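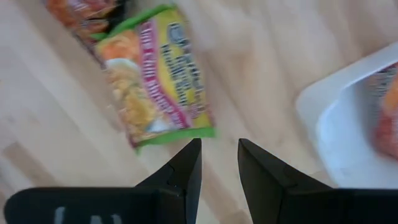

*Yellow and green, with the pink band across it: one of the noodle packets on the table.*

I had meant to stay for a quick cup of tea and ended up staying through lunch, as tends to happen when you ask a person about something they really care about. The woman I'd come to see looks after the noodle table at Plilar, a shared workplace on the Miltgate side of town, and she cares about it very much indeed. She asked me to leave her name out ("my mother thinks I have a serious job, and I do, this just isn't it"), so I have.

Plilar has 27 people on its books and a kitchen with one kettle, one microwave and a tap that runs sideways. There used to be a drawer for instant noodles. Everybody put theirs in and everybody took somebody else's out, and every so often there was a note on the drawer in capital letters.

"The drawer was dreadful," she told me, pulling out a chair for me and then sitting on it herself. "You'd put your hand in and it was like a hedge. All those crinkly bags on their sides, and whatever you wanted was always under something you didn't. And the ones at the back had been there since before I started! I found a packet with a price on it from a shop that closed down."

So she emptied the drawer. She did it one afternoon in December when the heating was off and people were going home early, and she spread the whole lot out on the big pale wooden table so she could see what there was.

"I'd recommend that to anyone, whatever they're tidying," she said. "Get it all out where you can see it. I thought we had a few packets. I had no idea. There were colours I didn't know noodles came in."

Then she went home and fetched some tubs.
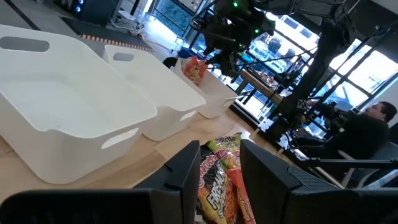

*The white tubs lined up across the table, with the daylight coming in through the glass door behind.*

They are white plastic, with rounded corners and oval holes in the sides for handles, and she is fonder of those holes than I'd have expected. "I tried a nice box first, a proper one with a lid, from Lirka down the road. Lovely thing. Hopeless. People lift a lid once and then they leave it off, and then the lid's on the floor, and then someone's eating their lunch off it. With these you just get your fingers in and carry the whole tub to the kettle. And you get a little peek at what's inside, through the slot, so you know if it's worth walking over."

I asked how she decides what goes where, and she laughed and said this was the question that had nearly finished her off. She began by flavour. That lasted until two colleagues fell out over whether lime and chilli belonged with the limes or the chillies. She tried heat next, mildest on the left, but people's idea of mild turned out to vary a great deal, and one poor man from the upstairs office had to go and stand in the car park for a while.

"So now it's colour," she said. "I felt a bit silly about it, like sorting books by their spines, which my sister does and I've always been rude about. But you can do it half asleep. You've got a red bag in your hand, you look for the red bags, in it goes. You don't have to read a word. People who'd never put anything away in their lives put the noodles away now, and I think that's the colour, I really do."

Black bags take a tub to themselves when there are enough of them. Green and yellow ones share, mostly, and they seem to rub along. When a delivery is lopsided she moves things about, and a tub that was red in the morning can be something else by teatime.
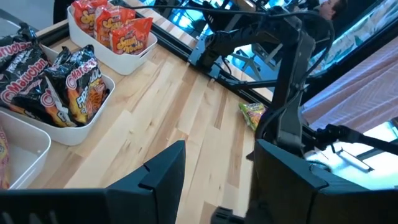
## Standing up, please

Her one firm rule is that bags stand on their ends where they can. A bag lying flat is hiding another bag, she says, and the one it's hiding is the one you'll buy again by mistake.

"Fronts facing out, tops up, lean them on each other a bit. I don't mind if they overlap. They're a funny shape, they're never going to stand like soldiers. I just want to see a bit of every one. Three or four in a tub is lovely. Once you're cramming them in you've got a drawer again, haven't you, only with handles."

The buying is done from a kitty of 100 a month, which covers tea, milk and noodles in that order of importance. She keeps a running tally in the back of an old diary, and was good enough to look it up for me: 1210 packets since she took over. We were both quiet for a moment after she read that out. Then she said that some of those were small ones.

She gets most of them from Urbonaitė, the grocer by the Miltgate roundabout, where they let her pick through the boxes and take singles if she wants to try something. She buys with her eyes a good deal of the time. A hot one with a picture of an egg on the front will always tempt her, she said, even though she has never once got round to boiling the egg.
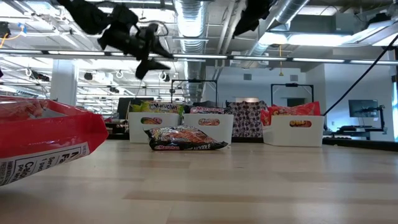
*A black Maruchan bag lies in front of the row, and more show over the rims behind it.*

I wondered whether she ever got tired of it, sorting the same few tubs over and over while other people undo it. She gave this some thought, and went and filled the kettle while she was thinking.

"No, I like it," she said when she came back. "It takes me three minutes. I do it before I open my emails, with my coat still on quite often. My real work goes on for months and you can't always tell if you've done any. With this I put the green ones with the green ones and I can go and sit down."

She has plans for the soup sachets, which at present live in a mug. She also has her eye on the biscuits, although she knows there'll be opposition, particularly from upstairs, and she would like to get the spring out of the way first. By then the kettle had boiled and she wanted to know which colour I'd be having. I said red. She told me to bring the whole tub over.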